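Elcombe Opens Breakfast Bar Plan for Shared Kitchens

Elcombe will offer a new breakfast counter plan to shared houses in Dotton from July. The plan covers the layout of a single work surface, marked into sections with blue tape so that bowls, trays and towels each have a set place.

"People were losing time looking for a clear spot to put a plate down," said Tania Cassim, who runs the kitchen program. "Tape is cheap and it peels off when you want to change things."

The layout keeps a round white bowl near the center for bread. A cream tray goes behind it, with a folded towel to the right and a wine rack in the far left corner.
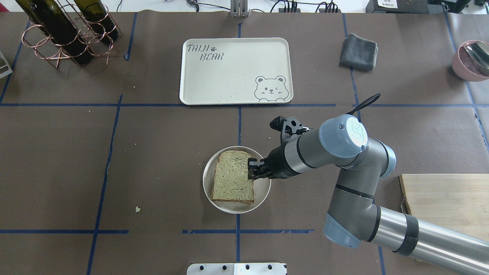
How to take part

Houses with two to six residents can apply. Each receives one planning visit, lasting almost 7 hours, and a roll of tape.

Applications go to Kaiwen Li at the Elcombe office, Room 2201, before noon on any working day.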